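Planning and Buying for the Automation Cell
Handout for session 5 – Francine Lapointe
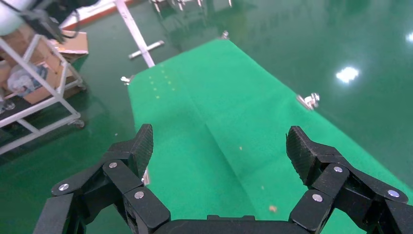 What the quote leaves out

The arm has a price. You will find it on the first page of the quote, in large type, and it is the last simple number you will see. Our exercise uses the Wostham plant, which wants one arm to pick small parts off a fabric mat, and a manager who has already told her boss what it costs. She read him the first page.

Go through the rest with a pencil. Gripper, spare fingertip pads, cables, mounting plate, software license, training, freight. Cirnel sells the gripper with pads fitted and lists replacements separately at 300 a set. Pads are consumables. Budget for them the way you budget for printer ink, with the same resentment.

Floor, mats and carts

Put these on their own line or they will come out of somebody's coffee fund. Mats get creased and pick up crumbs, and both matter once a camera has to tell a small part from lunch. Glossy epoxy is easy to sweep and throws the ceiling lights straight back at you, so price the lighting changes before the arm is ordered. Wostham set aside 800 for all of it and spent 3000, mostly on lights.

Two quotes compared

Ambaye: lower price, delivery in August, training extra.
Urska: higher price, training included, support by phone during hours when most plants are asleep.

Neither is wrong. Work out the cost over five years for each, including downtime, and state what you assumed an idle hour is worth. "To be confirmed" is not a figure – I have checked.

For next time

Bring a one-page budget with a contingency line and a sentence defending its size. Due 24th November. Late budgets will be treated as realistic, and marked down anyway.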